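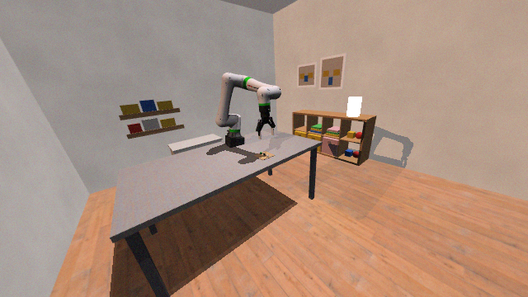

The simulated workroom at Pluvis, with the arm standing over the table and its gripper open.

Visitors to the Pluvis open day on 23 May 2024 spent most of their time in front of a screen. The company writes control software for robot arms, and nearly all of its early testing is done in simulation. Ostap Kuzmenko, who runs the simulation group, and Marichka Marchuk, who writes the motion planning code, took turns at the keyboard and answered questions between runs. I sat down with them after the last group had left.

Kuzmenko said the open day had been planned since April. The first idea was to put a physical arm in the lobby and let people watch it move parts from tray to tray.

"We did that once before, and people watched for a minute and walked off," he said. "With the simulation we can stop it, turn the view and show them what the planner is thinking. They stay longer and they ask better questions."

The room on the screen is meant to pass for a playroom or a family room. It has a plank floor, shelves with books on them, and a wooden bookcase with bins, blocks and balls in its compartments. Marchuk said the choice was practical. The team wanted colors and clutter that a vision system would have to deal with, and toys are easy to model.

"The pictures on the wall were Ostap's idea," she said. "They're the same blocks again, yellow and blue. I asked him to take them out and he wouldn't."

Kuzmenko said he left them in as a test. A system that tries to reach for a picture of a block has a problem, and he would like to find that out early.

The job shown to visitors was a simple one. The arm has to line up over a flat tan piece on the table, come straight down and close on it. Marchuk said most people assume the closing is the hard part, but her own time goes into the approach. If the wrist is turned a little wrong at the top, everything below it is wrong too.

"You want the gripper pointing straight down before you start to descend," she said. "You can correct on the way, but then you're slow, and customers don't like slow."

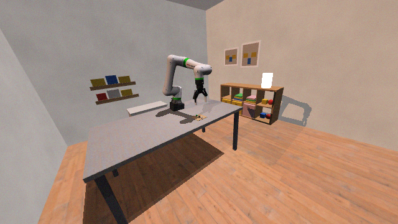 ## What a day of runs looks like

A normal working day is less interesting to watch than the open day was, Kuzmenko said. The group sets up a batch of 400 runs, with the piece in a different position each time, and leaves it alone. Four people share the results and go through the failures by hand.

"I look at the bad ones first – everybody does," he said. "After that I make myself look at 200 good ones, and that's where I find the strange things. It got the piece, but the elbow went somewhere I didn't like."

Naveed Lashari came to the open day from Grindby, a packaging firm that is thinking of using the software on one of its lines. He stayed for two sessions and asked Marchuk to repeat the approach from another viewpoint. He told me he had expected a sales talk.

"They showed me the thing they're working on, and they said what it doesn't do yet," Lashari said. "I can take that back to my people. I still want to see it with our boxes."

Marchuk said that was a fair request, and that boxes from Grindby would be modeled before any real arm was moved. She was less sure about soft packaging, which the simulator handles poorly. Bags and film are on the list for later in the year.

There were also some students, and a few neighbors from the building. One of the neighbors wanted to know if the arm could tidy up a child's room. Kuzmenko said he gets that question at every event and has stopped giving a short answer to it. Picking a ball off a floor is one task, he said, and deciding which bin it belongs in is another, and the second is where his group has the least to show.

I asked them both about the shadows, which several visitors had mentioned. Marchuk said they are on by default. Turning them off makes the runs faster, but a camera in a real workshop will see shadows all day long, and she would like the software to be used to them.

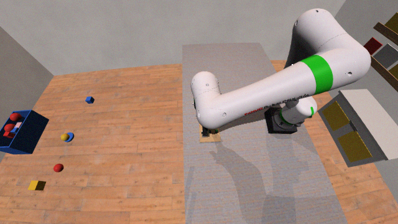 Does Pluvis plan to hold another open day?

The company expects to run one next year, Kuzmenko said, with shorter sessions and more time for questions.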